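The Westavthorpe Gauge

1. The reading

Yaneth Tello read the river gauge at Westavthorpe at six each morning and entered the level in a ledger. The entry for Thursday, February 5, 2026 was 441 millimeters. The entry for the day before was 720. No gate had been opened upstream.

She cleaned the staff with a brush and read it again. The level was the same. In the remarks column she wrote "confirmed" and her initials.

At seven she telephoned the Drunder office. Jairo Cabrera answered and asked whether she had used the correct zero.

"The zero is a brass bolt," she said. "It has been there since my father read the gauge."

"Bolts settle."

"Then it would read high."

He said he would send Pangaribuan with the level and tripod, and that she should stay near the telephone. She went home and did the laundry.

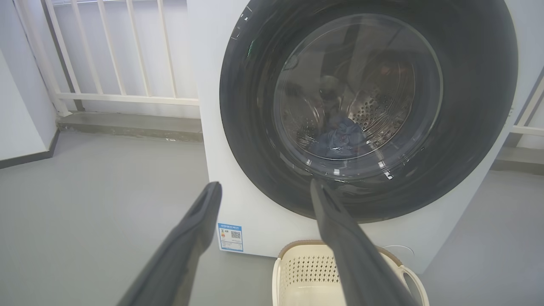

2. The survey

Arif Pangaribuan arrived at noon. He set up on the east bank, took a backsight to the benchmark on the church step, and closed the loop with an error of 2 millimeters. The bolt had not moved.

"So it's the river," he said.

They walked upstream along the towpath. Past the second bend the bank had opened, and the water was running sideways into Pilkington's lower field. It had filled the old channel, the one shown on her father's map as a dotted line. Yaneth had always taken the line for a parish boundary.

Arif wrote down the width of the breach. He asked what she wanted to do about the ledger.

"Carry on," she said. "Same bolt, same time."

The next morning the gauge was dry to the bottom mark. She entered a zero, waited for the ink to set, and closed the book.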